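Wrist cam view in the sim, fingers fully open
Cell setup and upkeep > Grippers

vata_lid
Setting up the sim copy of our Pluller cell before I touch the real jaws in January. Trying to settle the wrist camera mount. Current view, jaws open, nothing loaded:
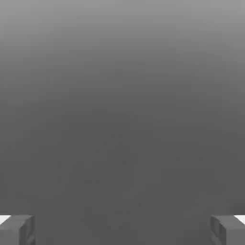
My worry is how little finger I get. Two corners at the bottom and a lot of gray. I'd like to tilt the camera down until I can see the pads properly. Bad idea?

Buson400
Leave it. You need the middle of the view for parts. I ran ours tilted down for 2 months and got very good footage of aluminum.

inese_d
Disagree with Buson400. If you can't see the pads, you can't see them wear. Ours at Stankevičius went 6 weeks with a chipped one and the camera never had an opinion.
– Inese Dambrauskienė

Buson400
That's what a flashlight and a knee pad are for. Pad checks belong on the maintenance sheet.

inese_d
So did ours. Beautifully initialed, too.

gantry666
Before anyone tilts anything, fix the colors. Gray fingers on a gray floor. Make the floor some other color and then see if you still want the tilt.

vata_lid
Fair. The real bench is green anyway, so I've been faithfully simulating somebody else's shop. Will change the floor first and leave the mount alone until then.

inese_d
Still tilt it. A little.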